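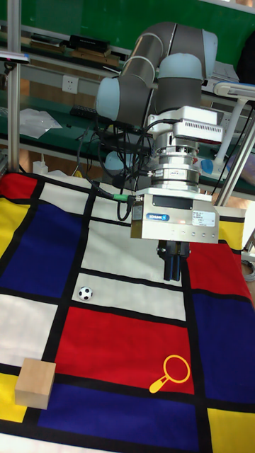
Equipment budget: where we stand

The spending plan for next year has to reach Sindosley by November 27, 2022, and the automation line is once again the longest argument in it. The arm itself is settled. Everyone likes the arm. What we underestimated in September was the stuff that hangs off it, a category the old spreadsheet called "sundries" and priced accordingly.

So the new sheet splits it up. Gripper, force-torque sensor, brackets, flanges and cables each get their own row, and cables get two, because we have met cables before.
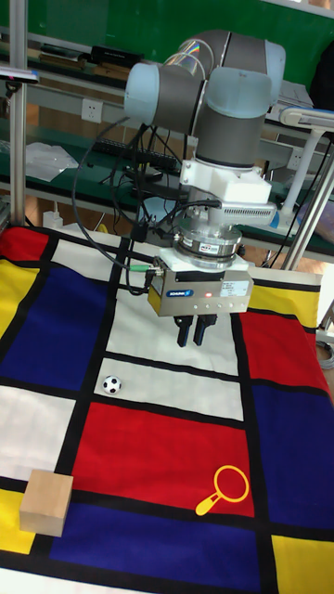 Kuo has quoted 90 days' delivery on a second gripper. Prakia says 10, at a price that made the meeting go rather quiet. The proposal is to order from Kuo and be patient, a skill for which there is sadly no budget line. Fingers are a separate purchase either way – £345 the pair, and please ask for the spare set now, while we are still feeling rich.

The test objects remain the bargain of the programme. A small football and a wooden cube need no service contract, no licence renewal and no firmware.

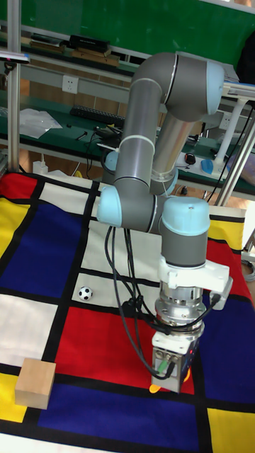 Still open is the Oranum maintenance plan at £227 a month. Those in favour say it is cheaper than one bad breakdown. Those against say we haven't had one yet, which is also what people say about roofs. If you have a view, put it in the comments column of the shared sheet, next to the figure you are objecting to. Comments reading "too much" will be returned for more detail.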